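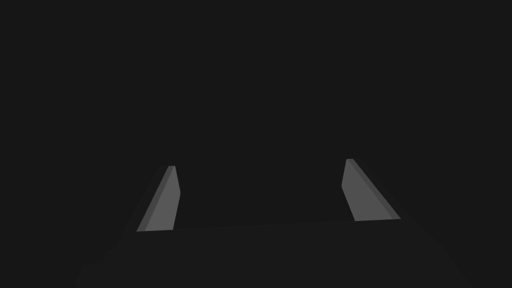 Gripper with two fingers, dark background

How to comment on a ward boundary review

Find your ward on the draft map first. Kaltville has 17 wards, and the council website lists the streets in each. Check both sides of any line that runs down a road.

Write one page at most. Say which boundary you mean, where it should go instead and what people there share — a school, a bus route, a surgery. Moving a line shifts voters, so give a rough idea of who would join which ward. The Gostum draft moves 857 electors into Prulska.

Put your name and postcode at the top. The online form stops at 2,000 characters. Paper copies go to the elections office.

Related
Reading a draft ward map
Speaking at a council meeting
Registering to vote after a move

Contact us | Back to top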